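Visit to the service floor at Griltden, Bristum
Posted by Karlijn Prins, 1/29/24

Our working group on support jobs made its second company visit of the winter. We were a small party this time, because two members had to stay home with the flu. Griltden is an insurance office in the north of Bristum, and since June it uses a robot arm for part of the work in its staff kitchen. I asked for this visit because most of what we read about automation is about warehouses and car plants. Kitchens and mail rooms are also workplaces, and there the change is quieter.

We were received by Beverley Fairweather, who leads the facility team. She gave us badges, a short talk on safety and then took us up with the elevator. The office has 370 desks on paper, but on a normal day many people work from home. On the morning of our visit the kitchen served up to 70 people, she told us, and most of them want coffee in the same half hour.

The kitchen

I had expected a glass box with a robot behind it, like at some airports. It is an ordinary office kitchen where the arm has been added to what was there before. 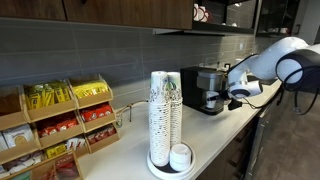

The work of the kitchen attendant was always made of many small things. Trinidad Marín has done it for 14 years, and before the arm came she prepared the drinks for all the meetings, refilled the snacks, wiped the counter, and loaded and unloaded the dishes. Now the arm takes over the drinks for the meetings. It holds the cup under the spout of the coffee machine until the drink is ready and then puts it on a tray. Everything else on the counter is still her work: the tea, the yellow and red packets in the wooden organizer, the tall stacks of paper cups and the lids in front of them. She showed us that the cups must stand very straight in their round tray. If they lean, the arm can take two at once, and then it stops and waits for her.

I asked her if the robot gives her more time. She thought about it and said: yes, but in pieces. The time comes in small parts of a few minutes, and she must stay near enough to hear the signal. She does not like to go to the storage room on the lower floor in the morning hours anymore. Mrs. Fairweather was surprised to hear this, and she wrote it down.

The mugs are a different story. Many people at Griltden like to drink from a real mug, but the robot program for the meetings uses only paper cups. Marín finds this a pity and so do I. The handle of a mug makes the gripping more difficult, and it was not in the first contract.

The second task

The arm was installed by Eskildsen, a company from the same region, and their engineer Clem Kerslake was present for the whole visit. He explained that coffee was chosen first because the cup always stands in the same place. At the moment he is teaching the arm to work in other parts of the kitchen, and this goes slower. There is a camera at the wrist, and we could follow its picture on his laptop. It is strange to see a kitchen from there – a dark wood surface so shiny that it works as a mirror, and below it the two black fingers, open in front of a white panel.

Kerslake said that such a polished surface is hard for the camera, because the reflections can look like real objects. A person understands at once what is a reflection. For the arm he must collect many recordings, with the lights on and off, and with the blinds in different positions. He has 37 hours of recordings now and he wants more.
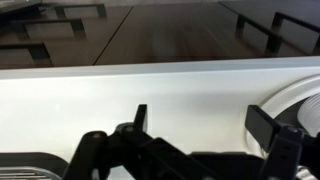

What changed for the people

After the kitchen we sat with Isla Nepia from the works council. She was friendly and very direct. The company promised in writing that no one in the facility team loses the job in the first 2 years. The hours of Marín stayed the same, and she received a training of four days, paid. She can now restart the arm, change its speed and clean the gripper. Her job title is however still the old one, and her pay too. The council has asked for a higher pay grade and there is no answer yet.

Another point was the part-time helper who came in for big meetings. He was hired by the day from an agency, so he does not appear in any promise. Since the fall he is not called anymore. I think this is important for our group, because in the numbers of Griltden nothing was lost.

Nepia also told us about the wrist camera. Some employees did not want to be in the recordings, so the arm now records only after six in the evening, and on visits like ours. There is a paper on the kitchen door with the hours.

The staff themselves are divided, from what I could hear at lunch. A man from the claims department said the coffee is the same as before. A colleague of his misses the little talk with Marín while waiting, which has become shorter – she is often looking at the arm.

Practical notes for members

The visit takes two and a half hours with lunch. From the station you take the bus in the direction of the hospital and get off at the Gravano building, then it is a short walk. Please bring an ID. Taking pictures in the kitchen is allowed, but not at the desks.

Mrs. Fairweather has invited us to come back in June, when the second task should be running. Who wants to join can write to me before the end of April.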